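Frames for a set of small prints, wood or plastic?

karo_pultitz
Posted February 27, 2022
Hello all. I have 4 small prints from a market in Pultitz and I want to hang them above the stairs. The framing shop in Nirwood asks 60 for each one, with glass. For me this is too much. Is it a bad idea to buy ready frames and cut the mats myself?

oldmitre
Not bad at all. Buy the frames first, then cut the mat to fit. Many people do it in the other order and are sorry later.

karo_pultitz
Thank you. I still can't decide between brown and black borders.

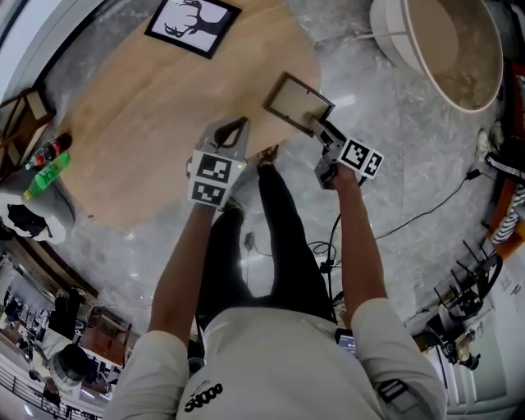
What thickness of mat board should I buy for a first try?

Four-ply. It is easy to cut with a normal mat cutter, and it keeps the print away from the glass.

tackandwire
I don't agree with oldmitre about ready frames. I bought a pack from Funau and the corners opened after one winter. Pay the shop, at least for the prints you love.

oldmitre
One bad pack is only one bad pack. I put wood glue in the corners before I hang anything, and mine are still closed.

tackandwire
If I must glue a new frame, it is not a good frame. We will not agree on this.

karo_pultitz
Please don't fight :) The prints are not valuable. But I would like them to keep their color. The stairs get sun in the afternoon.

oldmitre
Then spend the money on UV acrylic. And don't use normal tape on the back of the print, it becomes yellow. Paper hinges at the top only.

karo_pultitz
I didn't know about the tape. I will order the board in March and write again when the first one is on the wall.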